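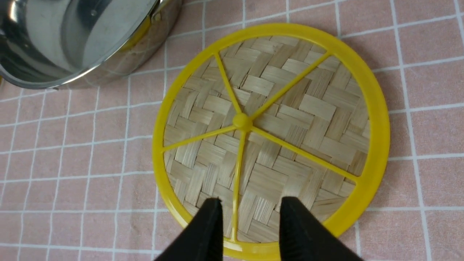 Bovarel has started taking orders for Ludel, a ready-made tabletop kit for teams that want to teach a robot arm simple kitchen jobs. The kit went on sale in September and ships from the company's workshop in Rustuvberg.

Ludel is sold without an arm. Buyers get the props, a cloth, a set of written tasks and a license for the recordings Bovarel has made with its own equipment. The company says it is meant for college labs and small firms that already own a robot but don't want to spend weeks shopping for objects and writing task lists.

The first set is built on a steamer theme. It uses a stainless steel pot with two looped side handles, a bamboo steamer trimmed in yellow plastic, toy food and a pink cloth with a white grid. The tasks run from short ones, such as moving a piece of toy fruit, to longer ones that involve taking the lid off the steamer and putting it back on.

The lid is the part Bovarel spent the most time on. The woven surface is crossed by thin yellow spokes that meet at a hub, and the rim is smooth and glossy. According to the company, testers got very different results depending on where the gripper took hold, so the task sheets now list several starting positions for the lid and leave the choice of grip to the user.

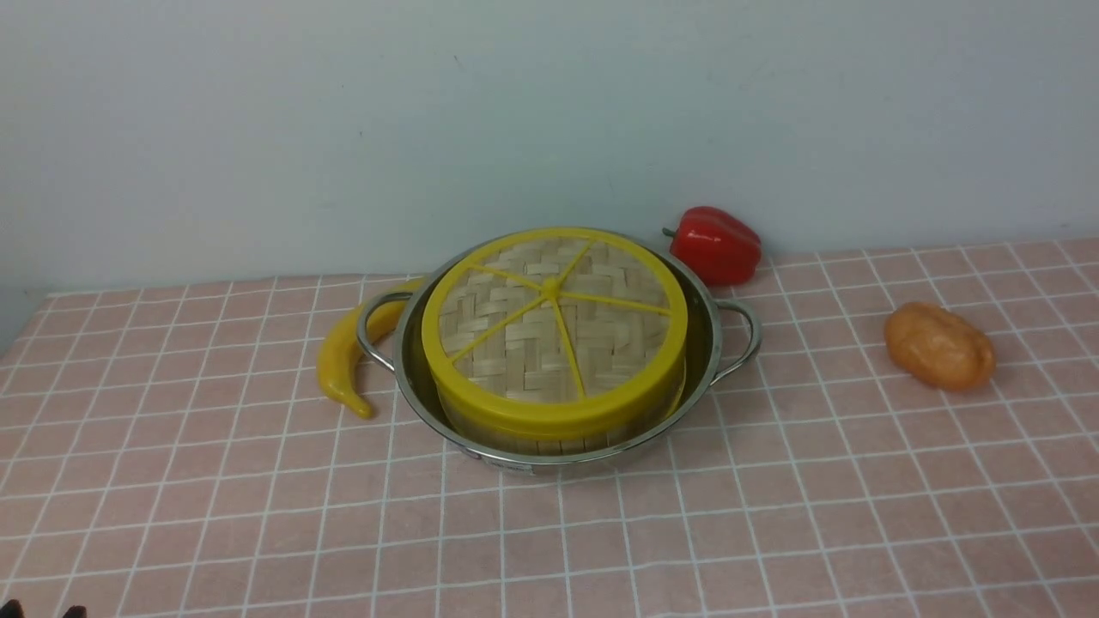 The recordings that come with the set add up to 1,653 runs. Each run includes a view from the head position and one from the wrist, along with a short text label saying what the arm was asked to do. Failed runs are kept in and marked as failed. Bovarel says early customers asked for this, as they wanted to train systems to notice a mistake and try again.

Sheehan, a reseller that supplies lab equipment to schools, will carry the kit from next month. It is offering a loan plan under which a school can keep a set for 120 days before deciding whether to buy. Replacement pieces can be ordered one at a time, and the cloth is sold separately.

The price is $2,000 for the full kit with recordings. A version with the props and task sheets only costs less, but Bovarel has not said how much and is asking buyers to write in for a quote. Shipping is extra.
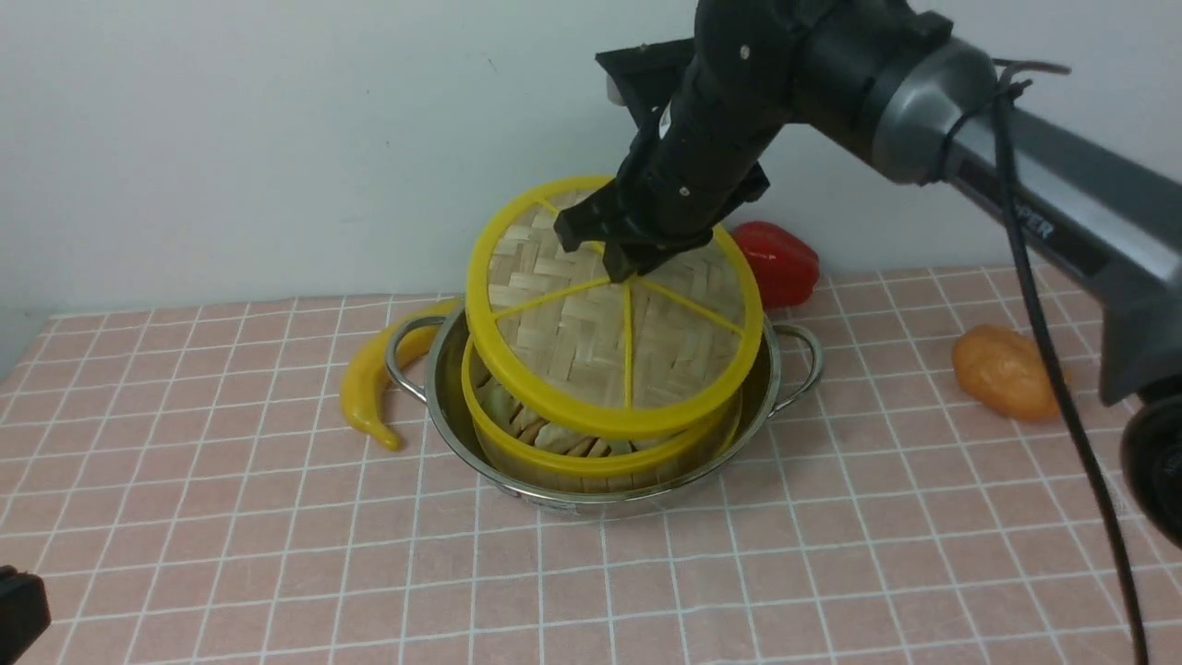
There are some limits. The license covers use inside one organization, and the recordings can't be passed on or posted online. The task sheets are in English only for now. Bovarel also says the steamer and pot are supplied as test props and should not be used with real food or on a stove.

Phone support is not included, though questions sent by email are answered within 10 working days. A second set with a breakfast theme is in the works, and owners of the first one will be able to buy its recordings without the props.

This site uses cookies to remember your settings and measure traffic. By continuing to browse you agree to our use of cookies. Accept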